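# Trucos para enseñar tareas de cocina con pinzas de mano

Notas reunidas en el taller de Kisivetti para quien graba demostraciones en casa. Valen para las pinzas sujetas con la mano y, salvo lo que se indica, también para el manejo a distancia.

## Antes de empezar

- Despeje la zona de trabajo, pero no vacíe la casa. Una mesa con sus cosas habituales en un lado sirve mejor que una encimera de exposición.
- Estire el mantel y sujételo por debajo con dos pinzas de la ropa. Si se arrastra con el primer plato, todo lo que venga detrás sale torcido.
- Limpie las almohadillas de los dedos con un paño húmedo y séquelas bien. La grasa de las manos basta para que un cuenco resbale.
- Compruebe los tornillos de las articulaciones cada 100 tomas. Timo Gerlach los marca con un punto de esmalte de uñas: si el punto ya no coincide con la línea, toca apretar.
- Haga tres aperturas y cierres completos antes de la primera toma.

## Vajilla honda

Los cuencos son lo que más se repite en nuestras listas y donde más se nota la falta de práctica. El error corriente es intentar abrazarlos por fuera. Casi ninguna pinza de mano abre tanto, y si llega, aprieta justo donde la pared es más lisa.

Coja el cuenco por el borde, con un dedo por dentro y otro por fuera. Baje la pinza abierta hasta que el borde quede bien metido entre las almohadillas y cierre despacio. Si el cuenco es grande, acerque la otra mano al lado contrario antes de levantar. Con una sola pinza el peso gira y el cuenco se inclina.

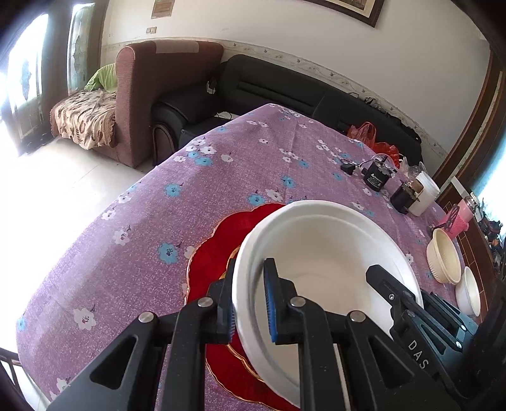

*Cuenco blanco hondo sobre un plato rojo: una pinza en el borde izquierdo, un dedo dentro y otro fuera; la segunda, junto al lado derecho.*

Para apilar un cuenco sobre un plato, apoye primero el lado más cercano y deje caer el otro poco a poco. Abra la pinza solo cuando el cuenco ya no dependa de ella. Retírela hacia arriba, en la misma dirección en que entró, porque si la saca de lado arrastra el borde.

Los platos llanos piden otra cosa. Deslícelos hasta que asomen un par de centímetros fuera de la mesa y cójalos por ahí. Con platos de borde ondulado, busque una parte baja de la onda y evite las crestas.

## Ritmo

1. Empiece y acabe cada toma con las manos quietas durante un segundo largo.
2. Muévase más despacio de lo normal, pero sin pararse a pensar a mitad de camino. Las dudas también se aprenden.
3. Si se le escapa un objeto, recójalo y siga. Una corrección limpia se puede aprovechar; un manotazo, no.
4. Cambie la posición de salida cada 7 tomas: el plato un palmo a la izquierda, el cuenco girado, otra silla.
5. Descanse antes de que le duela la muñeca. A partir de ahí los cierres salen a tirones.

Una tarea sencilla suele pedir más de 200 tomas. Nosotros no pasamos de 1000 con la misma vajilla; llegados a ese punto, compensa más sacar otra.

## Luz y mesa

Las ventanas cambian mucho a lo largo del día y eso no es malo. Grabe una parte por la mañana y otra por la tarde. Evite solamente que el sol dé de lleno en la loza blanca, ya que el borde deja de distinguirse. Una cortina fina lo arregla.

Los manteles estampados se pueden usar. Alterne con uno liso si tiene, y no cambie de mantel a mitad de una tanda.

## Si trabaja con mando a distancia

Para coger el borde de un cuenco, coloque primero la altura y después la profundidad. Hacer las dos cosas a la vez acaba en golpe. Con los mandos Irnine, que van algo sueltos, bajamos la sensibilidad a la mitad. Con los Visser la dejamos como viene.

La loza gruesa aguanta bien los primeros días. Deje el cristal para cuando lleve varias tandas sin tocar la mesa con los dedos de la pinza.

## Al terminar

Anote la tarea, la vajilla usada y lo que haya salido mal, aunque sea con dos palabras. En Tarby, el cuaderno donde apuntamos todo, «borde resbala» es la entrada más frecuente. Guarde las pinzas abiertas, con las almohadillas sin tocarse, y lejos del radiador.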